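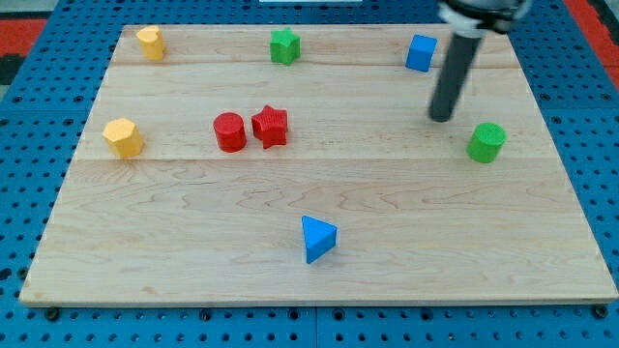 Wie oft muss die Arbeitsplatte der Zelle neu eingemessen werden?
Nach jedem Lösen der Plattenbefestigung, nach jedem Wechsel des Schubstabs und sonst alle 300 Betriebsstunden.

Suchbegriff eingeben Suchen

Kategorie: Handbücher > Tischzellen > Einrichten und Einmessen

4.3 Arbeitsplatte und Schubstab einrichten (Zelle Droko)

Dieser Abschnitt gilt für Zellen mit Lochplatten-Unterbau und aufgelegter Holzplatte. Für Zellen mit Förderband siehe Abschnitt 5. Die Software Fernon muss installiert und mit der Steuerung verbunden sein (Abschnitt 3).

Benötigt werden:
- Innensechskantschlüssel aus dem Beipack
- Wasserwaage
- Messspitze Costigan
- fusselfreies Tuch
- Satz Formklötze (8 Stück)

VORSICHT: Quetschgefahr zwischen Stab und Platte. Alle Arbeiten der Schritte 1 bis 8 nur bei abgeschaltetem Antrieb ausführen. Der Arm sinkt nach dem Lösen der Bremse langsam ab und muss dabei von Hand gestützt werden.

Platte auflegen

1. Arm in Parkstellung fahren und Antrieb abschalten.
2. Lochplatte abwischen. Späne und Klebereste in den Löchern mit einem Holzstäbchen entfernen.
3. Holzplatte auflegen und an den Anschlägen ausrichten. Die Fugen zwischen den Brettern verlaufen quer zur Blickrichtung des Bedieners.
4. Befestigungsknöpfe von Hand ansetzen, dann über Kreuz festziehen. Kein Werkzeug verwenden.
5. Wasserwaage längs und quer auflegen. Bei Abweichung die Stellfüße des Tisches nachstellen, nicht die Platte unterlegen.

Hinweis: Holz arbeitet. Eine neue Platte vor dem Einmessen einen Tag lang im Raum liegen lassen.

Schubstab montieren

6. Stab bis zum Anschlag in die Aufnahme am Flansch schieben.
7. Klemmschraube anziehen. Der Stab darf sich von Hand nicht mehr drehen lassen.
8. Stabende auf Grate prüfen. Ein beschädigtes Ende hinterlässt Riefen im Holz und ist auszutauschen.

Einmessen

9. Schubstab gegen die Messspitze tauschen. Antrieb einschalten, in Fernon „Einrichten“ wählen und die Geschwindigkeit auf die niedrigste Stufe stellen.
10. Die vier Ecken der Platte nacheinander anfahren und jeweils mit „Übernehmen“ bestätigen. Reihenfolge: vorne links, vorne rechts, hinten rechts, hinten links.
11. Angezeigte Maße prüfen. Für die Standardplatte sind 900 mm in der Breite und 530 mm in der Tiefe hinterlegt. Bei größerer Abweichung Schritt 10 wiederholen.
12. Antrieb abschalten, Schubstab wieder einsetzen (Schritte 6 bis 8) und die Stablänge in Fernon eintragen. Ohne diesen Eintrag stimmt die Höhe nicht, und der Stab kann aufsetzen.

Probelauf

13. Klötze locker auf der Platte verteilen, mit Abstand zum Rand. Gleiche Formen in unterschiedlichen Farben dürfen gleichzeitig aufliegen.
14. Programm „Probelauf Schieben“ starten. Eine Hand bleibt am Not-Halt.
15. Beobachten, ob der Stab frei über dem Holz läuft und die Klötze seitlich trifft. Kippt ein Klotz, die Arbeitshöhe in kleinen Stufen verringern.
16. Werte unter „Zelle speichern“ ablegen.

ACHTUNG: Während des Probelaufs nicht auf die Platte greifen, auch nicht, um einen Klotz zurückzulegen. Erst „Pause“ drücken und den Stillstand abwarten.

Störungen

Der Stab schleift auf einer Seite: Wasserwaage auflegen, Befestigungsknöpfe prüfen, neu einmessen.

Klötze werden verfehlt, immer in derselben Richtung: Platte hat sich verschoben. Ab Schritt 3 wiederholen.

Farben werden verwechselt: Weißabgleich nach Abschnitt 6.2 durchführen. Das Einmessen ist davon nicht betroffen.

Ersatzplatten und Stäbe sind über den Bunano-Teiledienst zu beziehen. Bei der Bestellung die Seriennummer der Zelle angeben.

Stand: 19. Juli 2018

Kontakt | Impressum | © Bunano | Nach oben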